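Re: [zomia-list] Heritage night, who's bringing what

On Friday, May 31, 2019, the Leckie table wrote:
> Do we still get the gym, or are we out on the lawn again? And is
> the Ostach dance group coming?

Gym! We have it from 3 to 7, and yes, Ostach said yes back in March (they want to go on early, the little ones get tired). I've got up to 100 chairs promised, so please stop worrying about chairs. Zustitz is doing the dumplings again and I can't wait!! Tables that need an outlet, write me soon, there aren't many on the stage side.
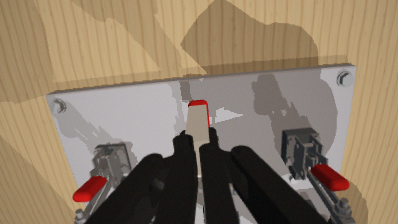 Leckie table again: we'll need one outlet for the soup pot, and could we please not be next to the drums this year? Our grandmothers couldn't hear a single order.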